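Bitley Play Kitchen Set
Item 902

Pretend cooking for a low table or a play corner. The set comes with a green colander, a cup, a plate, a ketchup bottle and a toaster oven. 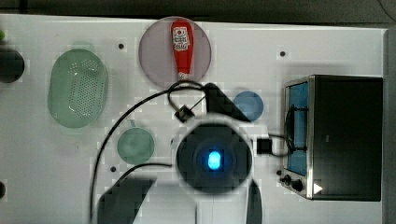

Ages three and up. Ships in a carton weighing 25 pounds. Pieces can be reordered one at a time.

The play food is sized for small hands – the banana has its peel open. 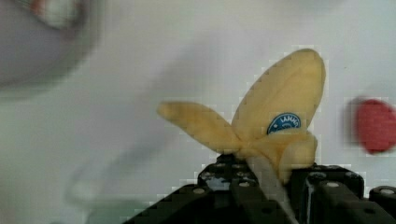

Banana, peeled, with blue sticker

Wipe with a damp cloth. Do not put the oven in water. 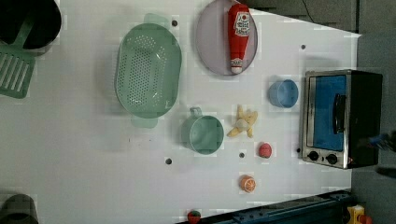

Photo: Florêncio Frade for Bitley

Price: $35 per set for schools, minimum order two. Restocked in February.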